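October 28, 2023. Letosmont course project, wardrobe task, notebook page 13.

Goal for the session: open the wardrobe door from a fixed base position and hold it open long enough for the second stage, which is garment retrieval. The planner is still the Savumo build from March with the new approach limits. Arm speed held at 20 percent of maximum throughout.

Door approach. Pale panel, bright diffuse light, very little texture for the depth estimate to lock onto. The edge lip is the only feature I trust at close range. Target offset from the lip set to 13 mm. Log file 913 has the full joint record.

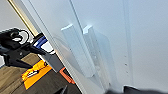
Tiziana Benedetti objects that a fixed offset will drift as soon as the base is re-parked, and wants the edge re-estimated on each approach even if that costs cycle time. She also asks that the torque limit go in the config file and stop being typed in by hand.

Agreed on the config file. Re-estimation goes on the list for the Shetty branch. Tried it offline on the stored depth data: 146 ms per estimate, acceptable at this speed. 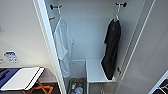

Stage two is still paper only. The grasp planner wants a segmented garment with free space on both sides, and a mask threshold that suits light cloth does not carry over to dark cloth. Collision model needs the low shelf added, as the black garment rests on it at the bottom and a straight downward pull would drag cloth across the top. Plan: lift first, clear the hook, then retract. The white bathrobe hangs free of the shelf, so start with that one.

To do:
Torque limit into config.
Edge re-estimation, Shetty branch.
Shelf box in collision model.
Ask Natham for the spare finger pads.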